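Print this page | E-mail this page

Household Textiles, Unit 3: Cotton and water

Reading for this unit is pages 14 to 31 of the course book. Bring a fabric sample to the next class, at least the size of your palm, and label it on the back.

Cotton is nearly all cellulose. Each fibre is a flattened, twisted tube, and water goes into the walls of the fibre as well as into the gaps between fibres and yarns. Most of the water a towel picks up sits in those gaps. This is why the weave matters as much as the fibre.

Terry has loops on one or both faces. Loops hold a lot of water but dry slowly. Gauze is an open plain weave, often used in two or more layers stitched together. It holds less, dries sooner and folds down softly — useful for babies, travel and kitchens without much hanging space.

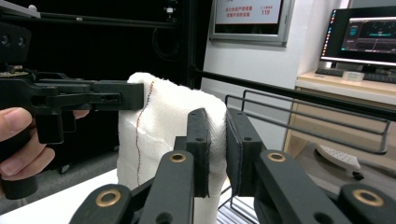

One student from the Rendbridge evening group disagreed with the part about drying, and said that her gauze towels stay damp longer than terry if they are left folded on a rail. She is right about folded cloth. The comparison in these notes is for towels hung flat in a single thickness.

New towels often take up water badly. The usual cause is finish left on the cloth at the mill, mainly softeners. Wash before first use, without fabric conditioner. Conditioner coats the fibres and does the same harm later on.

Weight is given in grams per square metre (gsm). To work it out, weigh the dry towel in grams and divide by its area in square metres. A towel of 212 g with an area of 0.5 square metres comes to 424 gsm. Measure after washing, as cotton shrinks — more along the warp than across it in most cloths.

For next time: find the gsm of one towel at home and write down how you measured it. Hand in your sheet at the Rendbridge desk in September.

Print this page | E-mail this page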